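Home Galleries Packaging Finds Small Boxes About Contact

Little Cases, Big Labels: A Packaging Gallery

I have been collecting everyday packaging for years and I still get a thrill out of a good label! This page is for the small stuff, the cases and tins that live in bathroom drawers and hardly ever get a second look.

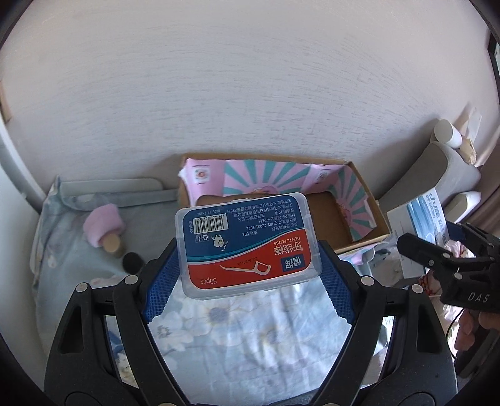 Floss picks, 50pcs, in a see-through case with rounded corners. Red and dark blue, with white and turquoise stripes curving between them – so cheerful!

Turn your head (or your screen) upside down for the best part: a white cartoon mascot, rather like a tooth, holding a thin stick. He sits near the barcode and the recycling symbols, and I like him more every time I look.

The big white characters on the red read 牙线棒, and the English running along with them is spelled "DENTL FLOSS". I love a label with a dropped letter. My friend Yolotzin Medrano keeps a list of them, and this one went straight on it.

There's a floss pick drawn right across the red as well, fork at one end and pointed handle at the other. Even if you couldn't read a word of either language you'd know what you were buying, and I think that's lovely design for something this humble.

The collection stands at 460 pieces now, all of them in the back bedroom on Flondholm shelving that was meant for books. Maximiliano Vidal has promised me a stack of old soap tins from Usgate in May (I can hardly wait), and they'll get a gallery of their own once I've found room for them.

If you have a favorite case or tin at home, please write and tell me about it. Mascots especially welcome!

Previous gallery Next gallery Back to top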